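Reference > Workplace Automation > Buying and Planning > Budgeting for a kitchen robot

Budgeting for a kitchen robot

Budgeting for a kitchen robot means working out the full cost of putting one or two robot arms to work at a counter, from the first trial in simulation to the yearly service bill. I wrote most of this entry after planning a purchase for the staff kitchen at Vallotside, so expect opinions along with the definitions.
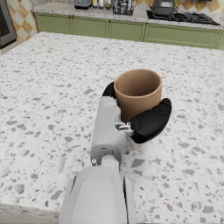
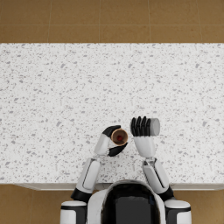
Simulated counter work with a brown cup.

Simulation comes first in the plan and should get its own budget line. You're paying for somebody's time to build a kitchen that matches yours (counter height, cabinet depth, the lot) and then to try jobs in it. Our line was $1,723, and I'd spend it again! Melquiades Barrera did the building and kept sending me back with the tape measure.

One arm or two

A single arm is cheaper to buy and much easier to find room for. Two arms let one hand hold a thing while the other does something to it, and a surprising number of kitchen jobs are like that. Before you ask for quotes, write down every job you want done and mark the ones that need both hands — we had 16 jobs on our list and argued over most of them.

Hands

The hand, or end effector, is often quoted separately from the arm, so read the small print. Finger pads wear out and should be listed as a consumable. Our quote from Medrano had replacement pads at $237 a set, and I put down three sets for the first year. Ask what's in a set, too. I forgot, and had to call back.

Site costs

These are the ones that slip through. Allow for power near the counter, a floor that can take the weight, and whatever your insurer wants between the arm and the people. Measure the doorways on the delivery route (we missed one).

Running costs

Service contracts, software renewals and training all belong here. Natalia Beltrán, who handled our figures, kept them on a separate sheet from the purchase price, and I've copied her ever since.

See also: End effector; Service contract; Simulation trial

Comments (3)

Valter Esteves: Does the simulation money cover changes later on? We moved a sink and had to pay again.

Mahtab Bahrami: Ours covered small changes if we sent them in before December. A sink might be pushing it.

Emiliano Ventura: Please add something on spare hands. Dillness wanted a deposit on ours and I hadn't planned for it at all.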